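The Long Restoration of Grotmont

By Mekdes Mekonnen
June 30, 2018
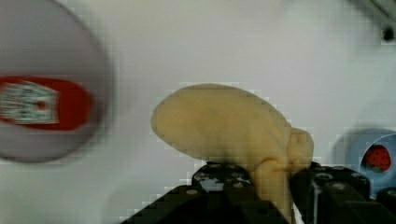 A film in three lengths

Grotmont exists in three versions. The cinema cut runs 89 minutes. The television cut loses a further 16, most of them from the second reel, and a longer assembly was shown twice to distributors and then put into storage. The restoration released this month by Drolaseo is based on the third, with picture taken from the original negative wherever it survives.

The plot is simple. A locksmith is hired to open a strongroom in a hill town and finds that the man who hired him has died in the meantime. The cinema cut explains this in a voice-over during the opening titles. The long version has no voice-over, and the viewer learns of the death when the locksmith does, at the end of a dinner that lasts nearly nine minutes.

Sources

The negative had been cut to match the cinema version. Trims were kept in cans at Willico, the laboratory that handled the first release, but the labels had come off several of them and the edge numbers had to be read by hand. A list of 1601 separate pieces was drawn up before any scanning began. Many were only a few frames long.

Where no negative could be found, the team used a positive print made for the distributor screenings. It is softer and has more contrast, and the joins are easy to see in the dinner sequence, where wide shots come from the negative and close shots from the print. Grain was left alone in both. The colour was matched as far as the print allowed, though the candlelight is still redder in the close shots.

Sound

The mix is mono. A magnetic master was found for all but one reel, and the missing part was taken from the optical track of the same print. There is a drop in the upper range when the locksmith enters the chapel, and hiss can be heard under the dialogue until he leaves. Bogale, the company responsible for the audio, chose light noise reduction here, and the voices keep their edge.

What the longer cut changes

The extra footage mostly concerns the brother, who has two scenes in the cinema cut and seven here. His motive for keeping the keys is now clear well before the strongroom is opened. That costs the last act some of its suspense. It also makes sense of the quarrel on the stairs, which always looked like a scene from another film.

The disc includes the cinema cut, scanned from the same sources, and a booklet of 18 pages with notes on the reel order. The television cut is left out.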